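Flandovthorpe Robotics Club
Student project report, group 4: the drawer task in simulation
Written by Armelle Lemaire and Sylvain Hervieu. Supervisor: Jacqueline Ferrand

1. What we set out to do

Our proposal in April said we would teach a simulated two-arm robot to handle a small block at a wooden cabinet with a drawer, using recorded demonstrations driven by hand. We would then train a policy on the recordings and measure how often it finished the task. The proposal also said the results would "transfer readily to real hardware." We would like to withdraw that sentence. We have no real arms to try it on, and having worked with the simulator for a term we don't believe it.

2. Setup

The simulator was the club's own build, which everyone calls Kong. Sylvain Roussel maintained it and fixed it when the contact settings made the block jump. Both arms have parallel grippers. The cabinet model came from last year's group and we changed only its friction values. Demonstrations were stored with Camora, a logging script that Colette Riviere wrote for an earlier project.

We recorded 300 demonstrations and kept 260. The rest were thrown out for dropped blocks, log files that stopped early, or an operator who gave up. Discarding the drops was a mistake, in our view now. The policy never saw a recovery, so when the block slipped it carried on with an empty gripper as if nothing had happened.

3. Recording

Driving the arms is slow and dull. Armelle did most of the early sessions and Sylvain H. most of the later ones, and the two styles are easy to tell apart in the joint plots. Armelle comes straight down on the block. Sylvain swings in from the side and corrects at the end. A policy trained on both sets sometimes starts one approach and finishes with the other. We should have agreed on one way of doing it before the first session.

The second problem was depth. On the overview it is very hard to judge how far the fingers are above the block, and the shadows are faint. We switched to the close view for the last part of each approach, but there the block and the gripper hide a good deal of what you want to see. Neither view is good enough alone.

4. Results, and how far to trust them

We ran 900 test episodes across all the versions of the policy. The later versions did better than the early ones when the block started near the positions used in the recordings. Moved toward a corner, it was missed far more often. Our first draft had a single success rate on the front page. Ms. Ferrand asked what counted as a success, and we found that the checking script only tested whether the block was inside a certain volume at the last step. A block still hanging in the fingers could pass. We took the number out and have not put in another, as the old runs were not all saved in a form we can score again.

The task also never really needed two arms. In most recordings one arm does the work and the other is parked. The project title still says "bimanual," which flatters it.

5. What the next group should know

Write the success check first and try to fool it. Keep the failed demonstrations. Use one operator, or at least one written procedure. Change the color of the tabletop and the block between sessions, which we never did, so we can't say whether the policy learned about blocks or about yellow.

The Dakotex workstation is shared with group 2, so book it early. Files and logs were handed over on Tue 2 August.

6. Views from the simulator

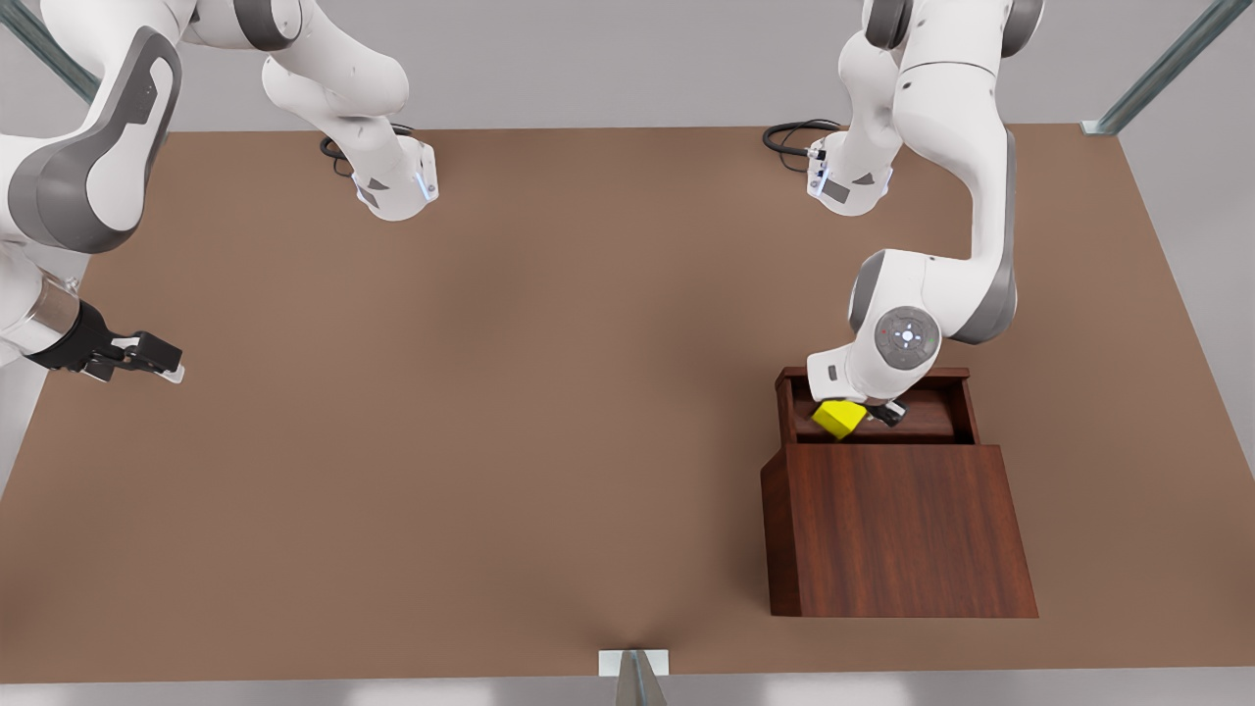
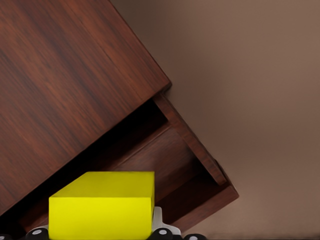 Fig. 1 (first view): both arms at the table, with one gripper down in the open compartment beside the block. Fig. 2 (second view): close view of the block in the gripper, with the open drawer behind.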